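Clustside Workshop Bulletin

Looking after the hand-held grippers: revised care routine at Wurirby

October 12, 2021

The equipment section at Clustside has revised the care routine for the hand-held grippers used on the household textiles programme at Wurirby. The revised routine replaces the sheet issued in April and applies to every pair on loan, including those kept at the Hebden store. Members of staff who sign for a pair are asked to read this item in full before their next session.

The grippers are used in pairs on bedding, towels and clothing. Textile work is light in terms of load, and for that reason it was assumed for some time that the tools needed little attention between services. Inspection over the past year has shown otherwise. Fibres and lint collect in the texture of the finger pads, in the hinge of the jaw and under the heads of the screws. The pads lose their hold gradually, and an operator who uses the same pair every day will tend to squeeze harder without noticing the change. By the time a complaint reaches the workshop, the hinge has often been carrying more strain than it should.

Finger pads

Pads are to be cleaned at the end of each session with the soft brush supplied in the case, followed by a cloth dampened with plain water. The brush should follow the lines of the texture in both directions. Solvents, hand gel and household sprays must not be used, as they harden the surface. Pads should be left to air dry with the jaws open. A case closed on damp pads will hold the moisture overnight, and two pairs were returned from Hebden in the spring with the adhesive lifting for this reason.

A pad is to be changed when the texture can no longer be felt with a fingernail at the tip, when an edge has begun to lift, or when the pair has reached 1,000 recorded grasps, whichever comes first. Both pads on a gripper are changed together. A new pad set against a worn one closes unevenly and will pull thin fabric to one side. Spare pads are held in the second drawer of the workshop cabinet and should be entered in the log by the person who takes them.

Operators have asked for a simple way of judging grip without sending the tool back. The section recommends a short check on a quilted item before the day's work begins. Padding yields under the fingers and the outer cover is usually smoother than that of a sheet or towel, so a weak pad will show itself early. The item is gathered between the tips, held for a slow count of four and then released. If the cover creeps out from between the pads while the hand is kept still, the pads should be cleaned and the check repeated. If it creeps a second time, the gripper is to be labelled and set aside.

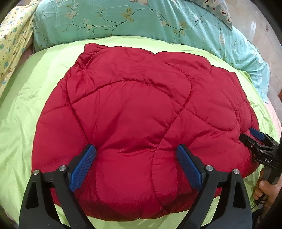 Two grippers on a red quilted comforter, one at the near side and one at the right-hand end.

The check should be made with both grippers of a pair on the same item, as they will be used in the session itself. A fault in one is easily hidden when each is tried alone. Operators are reminded to look at the full width of the pad where it meets the fabric. Contact along one edge only usually means that the finger has been knocked out of line, and no amount of cleaning will correct it.

Fingers and screws

Screws on the finger plates are to be checked by hand at the start of each week and with the torque driver at each service. They should be snug. They should not be tightened further by operators, however loose the action may feel, as the play is more often in the hinge. A screw that turns under finger pressure is to be reported. Thread-locking compound is applied in the workshop only, and the tool is then left in the rack until the following morning.

Quilted and knitted items present a particular difficulty, in that a loop of stitching can catch on any raised head or open corner. When this happens the jaws should be opened fully and the thread eased away by hand. Pulling the gripper clear damages the article and may bend the finger. Any thread left behind should be removed with the tweezers before the tool is used again, and the area around the screw brushed out.

Hinge and jaw

The hinge is to be kept dry. Oil attracts lint, and the paste that results was the most common cause of slow closing among the tools examined at Wurirby. Operators should clear the hinge with the hand blower, holding the gripper with its fingers pointing down so that debris falls away from the body. Compressed air from the bench line is not suitable. Where the jaw still closes slowly after clearing, the tool should be returned for stripping and cleaning.

Cables

Where a cable is fitted, it should be given enough slack for the wrist to turn freely and should never be used to lift or hang the gripper. It is to be coiled loosely for storage. Staff should run a finger along the first few inches below the handle when packing away and report any stiffness, flattening or break in the outer cover. Cables are not to be mended with tape.

Service arrangements

Tools from Wurirby will continue to be serviced on site. Those from Hebden are now to be sent to the Erkanville workshop, where a second bench has been fitted out for this work. Each case must contain both grippers of the pair, the brush, the blower and the completed log. Cases received without a log will be held until it has been supplied, and a replacement pair cannot be issued in the meantime.

The log itself has been shortened. It now asks for the grasp count, the date of the last pad change, the result of the grip check and any fault noted, with a space for remarks. Staff are encouraged to use that space. Several of the changes described in this item began as a line or two written by an operator at the end of a session.

Printed copies of the revised routine are available from the equipment desk at Clustside, and one should be kept in the lid of every case. April copies should be removed and returned to the desk with the next log.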